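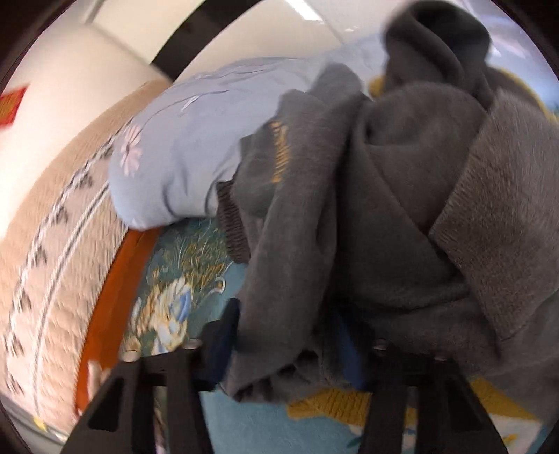

Le grand tri des polaires

Me voilà enfin dans les vêtements chauds, et j'adore ça ! La grosse polaire gris foncé reste ma préférée, toute douce, avec ses lettres jaune moutarde sur le tissu. Le bleu pervenche pâle va tellement bien avec - je les range ensemble, tant pis pour le classement par saison. Kaede Fukuda m'a conseillé de faire deux piles : ce qu'on garde, ce qu'on donne. J'en suis à trois, évidemment.

Côté lavage, 30 degrés et jamais d'adoucissant, la polaire reste bien moelleuse.

Et le tapis, alors !

Je m'installe toujours par terre pour plier. Turquoise, avec sa bordure à volutes jaune doré et ses petites fleurs, il me met de bonne humeur dès le matin - et avec le tissu beige fleuri juste à côté, je suis ravie ! 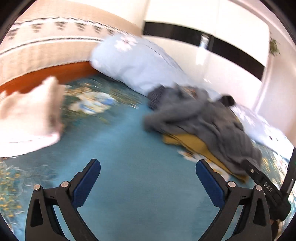

La suite en août

Il me reste les écharpes et jusqu'à 2 sacs à donner. Sneha Bhatia passe les prendre vers midi.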